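Kaltetti sets out spending plan for kitchen robot arms

Wednesday, December 30, 2020

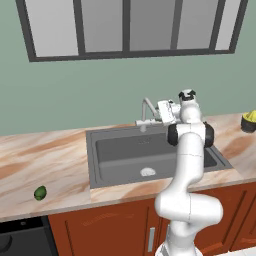 The Kaltetti housing and care service has approved a plan to buy two robot arms for use in its shared kitchens, subject to the results of a simulation study that will run through the first part of the new year. The decision was confirmed in a notice to staff and tenants, which also sets out how the purchase will be paid for and which sites will be considered first.

Under the plan, no order will be placed until the arms have completed a fixed set of kitchen tasks in a computer model. The service has asked the engineering firm Fidik to carry out this part of the work. Kunden, which supplies and maintains fitted kitchens at several of the service's buildings, will advise on room layouts, plumbing and access to power.

The tasks chosen for the study are those that residents named most often in a survey held in September. The survey received 372 replies. Turning taps on and off was placed first, followed by moving small items of food across a worktop and opening base cabinets. Lifting hot pans was also raised by a number of residents but has been left out of the present study on safety grounds. It may be looked at again once the first arms are in service.

Each task in the study is to be attempted 1000 times, with the position of the arm and of loose items on the worktop changed between attempts. Fidik will report the share of attempts completed, the time taken and any contact between the arm and the fixed parts of the kitchen. The service has said that it will publish the main findings in a form that tenants can read without technical knowledge.

Budget and timing

The purchase will be met from the equipment reserve and will not affect rents or service charges in the coming year. The reserve was due to be used for replacement ovens at the Wijesinghe building, but an inspection found that the existing ovens could remain in use for a further period. The money set aside for them has been moved to the new budget line by agreement with the finance office.

The budget has been divided into separate headings for the arms themselves, for fitting, for training and for repairs. Managers asked for the division after reviewing earlier purchases of lifting equipment, where the cost of servicing had been left to individual buildings and was not always planned for. Under the new arrangement, servicing will be paid for centrally, and each building will be told in advance on which days an arm will be out of use.

Training will be offered to kitchen staff on paid time. The plan allows for cover to be arranged during these sessions so that meal times are not changed. Written guidance will be prepared before delivery and will include instructions for stopping an arm, cleaning near it and reporting a fault.

A decision on whether to buy the arms outright or to lease them has been put off until the study is complete. The finance office has noted that a lease would spread the cost and allow equipment to be exchanged if it proved unsuitable, although the total paid over the full term would be higher. Suppliers will be asked to quote on both terms.

Choice of sites

The Wijesinghe building has been named as the preferred location for the first arm. Its main kitchen has a long, straight worktop and a single sink below the window, and the electrical supply was renewed during recent works. The location of the second arm will be settled after Kunden has completed a survey of the remaining kitchens.

Kunden has been asked to pay particular attention to the floor space in front of sinks and cabinets. An arm fixed in this area can reach both the tap and the basin, but it may also stand in the way of cabinet doors or of residents who use wheelchairs. Fixing an arm to a wall or to a rail would leave the floor clear at a higher fitting cost. Both options will be priced before the service goes to suppliers.

Where a kitchen would need to be altered, the cost of the alteration will be counted as part of the equipment price when sites are compared. Buildings that are already due for a new kitchen may therefore be moved up the list, so that fitting can be carried out at the same time as other works.

Views of tenants and staff

Tenants will be able to comment on the plan in writing or by telephone. Meetings in person have been suspended for the time being and will be held by video link. Large print copies of the notice may be requested from any building office.

Staff representatives have been given an assurance that the plan does not reduce kitchen hours at any site. The service has described the arms as an aid for residents who wish to prepare their own food and who at present depend on a member of staff being free to help them. Staffing levels will be reviewed on the usual timetable and by a separate process.

Suppliers wishing to be told when quotations are invited should register with the Kaltetti purchasing office. Registration does not commit a supplier to submit a price, and firms that have dealt with the service before will need to register again.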